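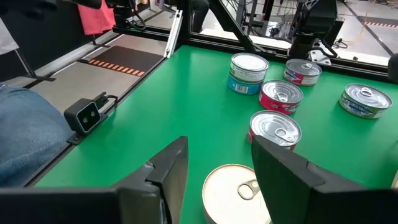
Page Layout and Finishing Rates in Early Reader Books

Student project report, Allton Teachers College
Oddur Briem and Snežana Yordanov

Print this page | E-mail this page

Children who have just started reading on their own often stop partway through a book. Teachers usually put this down to hard words. We wanted to find out if the way words are set on the page also plays a part. Our project looked at early reader books for ages five to seven in the Allton public library and asked which ones children read to the end.

We picked 14 books. Five are from the Clestora series, which follows two cousins who fly a mail plane between islands. Four are from a series set on Murkia, a planet where all the animals have jobs. The other five are single titles with no series. All of the books are under 3000 words, and all are marked for the same reading stage by their publishers.

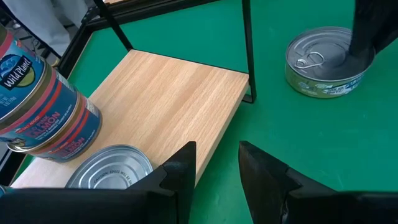 How we collected the data

We sat in the children's room after school from 3:30 until 5:00 through most of April. A child could choose any of the books from a low rack. When the child put the book down, one of us wrote down the title, the last page reached, and whether an adult had helped. We did not write down names. A child who came back and read a different book was entered again as a new reading.

At the end we had 194 readings. We dropped the ones where an adult read the whole book aloud. We kept the ones where an adult helped with a word now and then, as this is how most children that age read.

For each book we also recorded the type size, the number of words on the fullest page, the number of pictures, and whether sentences ran over a page turn. Snežana did the page counts and Oddur checked them against a second copy where the library had one.

Results

The Murkia books were finished most often. The Clestora books came second and the single titles last. Word difficulty did not explain the order. The Murkia books have made-up animal names that many children could not sound out, and they skipped over them and kept going.

The clearest difference was in the fullest page. In the Murkia books it never goes above 67 words. In two of the single titles it is more than double that, and those two were dropped most often, usually at or just before the crowded page.

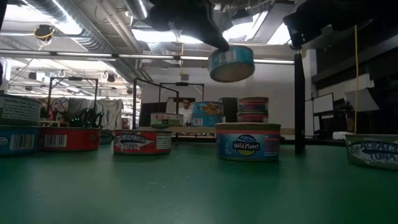
Line spacing mattered more than we had planned for. We had not put it on our first record sheet and had to go back and measure it. Two books can use the same type size and still look very different if one leaves white space between the lines and the other does not. The white label on the upper can in the stack at the far left, with its dense black nutrition text, is close to what a crowded page looks like to a six-year-old: a dark block with no obvious place to start. One boy looked at a page like this in a book about a lighthouse, said "that's too many," and closed it. He then read a Clestora book that is longer overall.

Sentences that ran over a page turn caused fewer problems than we expected. Some children turned back to check the start of the sentence, but they did not stop reading there.

Pictures did not have a clear effect. The book with the most pictures was finished less often than the one with the fewest. Several children looked through all the pictures first and then went back to read, which made the last page reached hard to record. We settled on the last page read, and we may have gotten a few of these wrong.
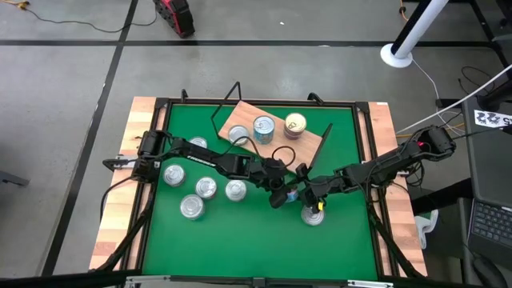 Limits of the project

Our group of books was small and came from one library. Children who go to a library after school may already like reading. We also did not know each child's reading level, so a strong reader and a beginner count the same in our totals.

Series books have another advantage we could not remove. Some children already knew the Murkia characters from school. A better test would print the same story in two layouts and hand out each one by turns. We wrote to Antoniadis, the publisher of the Clestora books, to ask about using one of their texts for this. They agreed to a single story for classroom use, and the next group will start with it in the fall.

The record sheets and page measurements are kept in the college reading room.

Related reports
Rhyme and Rereading in Picture Books
Do Second Graders Use the Table of Contents?
Reading to a Younger Brother or Sister: A Home Diary
Choosing Books by the Cover in a School Library

Contact | Copyright Allton Teachers College | Back to top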